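How Does a Robot Know Where the Ball Is?

Hi! I write software for robot arms. My program is called Flumel, and most days I try to get it to do things you learned to do before you could talk. Things like picking up a ball and putting it in a basket.

Easy, right? Try it with your eyes shut and somebody else's hand. That's closer to what a robot has to deal with!

Step 1: Looking

A camera doesn't see a ball. It sees a big grid of tiny colored dots called pixels, and each pixel is really just a few numbers. So the first part of Flumel goes hunting through the numbers. Is there a patch of green? Is it round? Are the pixels next to it a different color?

If the answers are yes, yes and yes, the program says "ball!" and writes down where it is. This part of the job is called perception. (A green sock rolled up tight can fool it. I tried.)

Step 2: Planning

Now the robot knows where the ball is, but it still needs a path. An arm has lots of joints, a bit like your shoulder, elbow and wrist, and they all have to work together.

My planner is a piece of code named Gosora. It dreams up 200 different paths, throws away any that would bump into something, and keeps the smoothest one. You do this too when you reach past your glass of milk to get the ketchup – you just don't notice.

Step 3: Moving

This part is called control. The plan says "be here," and the arm's sensors say "I'm a little bit over there." The control program compares the two and gives the motors a small nudge. Then it checks again. And again! Mine does this 430 times every second, so the motion looks smooth to us.

The fingers need care as well. Squeeze too softly and the ball drops. Squeeze too hard and a ripe strawberry would be jam. I tell the gripper how hard it's allowed to push, and it stops closing when it gets there.

With a ball between its two fingers, the arm has one more puzzle to solve: where does the basket start? The rim sticks up, so the program has to keep the ball higher than the edge until it's over the open part.
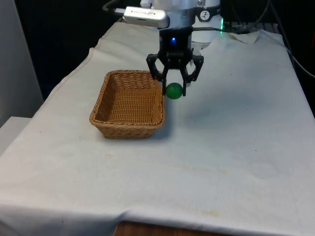
Step 4: Checking

Letting go isn't the end. Flumel takes another look and asks itself, "Is the ball in the basket?" If it can't find the ball there, it goes back to Step 1 and starts hunting for green again.

Try it at home

You need a soft ball, a bowl and a friend. Your friend is the robot and closes their eyes. You are the software, and you can only say "left," "right," "forward," "back," "up," "down," "open" and "close." Put the bowl 2 big steps away and see how many words it takes. Then swap!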